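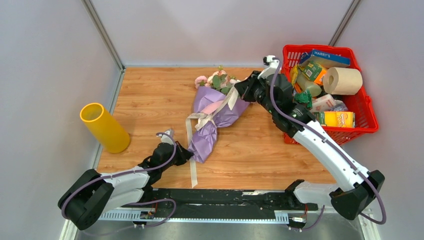 Tharushi Wanigasekara
Member, Cut Flowers and Bouquets

Subject: Keeping a wrapped bouquet alive past the weekend

Hello everyone. My cousin Lakmal gets married in February and I offered to make the small bouquets for the aunts. They will be pink, cream and white with a lot of green, in purple paper. My question is about the time between tying and giving. The hall in Masstead opens only at 2 in the afternoon, and I must finish the tying the evening before. Should I wrap them at night, or keep them in buckets and wrap in the morning? I have one cool pantry and no flower fridge.

drivholm_garden wrote:
Buckets overnight, wrap in the morning. Paper pulls up water from the stems and goes soft at the bottom, and purple is the worst color for this, it leaves stains on light dresses. Ask me how I know.

Mbwambo wrote:
I do not agree completely. I tie in the evening, put the tied bunch in the bucket, and the paper goes on in the morning. It takes me two minutes for each one. If you wait with the tying also, you will be making spirals at six o'clock with cold hands and everybody calling your phone.

Tharushi Wanigasekara wrote:
Thank you, this is a good division of the work. I did not think that tying and wrapping can be two separate jobs. How deep must the water be? My mother says up to the neck, my neighbor says only a hand's width.

flakden wrote:
Your mother is right for the first night, as long as no leaves are under the water. Strip everything below the tie. Cut the stems again at an angle before they go in. For roses I use lukewarm water, for anything soft I use cold.

drivholm_garden wrote:
Up to the neck is too much if she has soft stems in there. They rot. Half the stem is enough for one night.

flakden wrote:
In one night nothing rots. I have done 40 bouquets for one church event and all of them stood deep until morning.

drivholm_garden wrote:
You did them with clean buckets, I suppose. Most people take the one from under the sink. Wash the bucket with a little bleach, rinse it well, and then maybe we can both be right.

old_peony wrote:
Can I ask about the flower food? I bought a bag of 600 grams and the text on it is so small. Is sugar with vinegar the same thing?

Mbwambo wrote:
For one night I would use plain clean water. Sugar without something against bacteria makes the water cloudy. Keep your bag for the vase at home, and measure it - too strong is also bad.

Tharushi Wanigasekara wrote:
I have another question, about the car. It is a drive of 40 minutes and the heating is always on in February. Lakmal wants to lay the bouquets flat on the back seat. I think they will be pressed on one side.

flakden wrote:
Stand them in a box, with rolled newspaper between them. Turn off the heating in the back if your car can do this. Wet kitchen paper around the stem ends, then a small plastic bag with a rubber band, and only after that the nice paper. When you arrive you can take the bag away from below.

drivholm_garden wrote:
Agreed with the box. Finally something.

Mbwambo wrote:
Put a towel under the box also, it will slide less. And bring extra paper and ribbon. One sheet always tears.

Tharushi Wanigasekara wrote:
I will make one test bouquet this week, leave it in the pantry overnight at half depth and drive it to work in a box. Then I will write again how it looked at 2 o'clock.

old_peony wrote:
Please do, my sister has the same problem in June, only with heat.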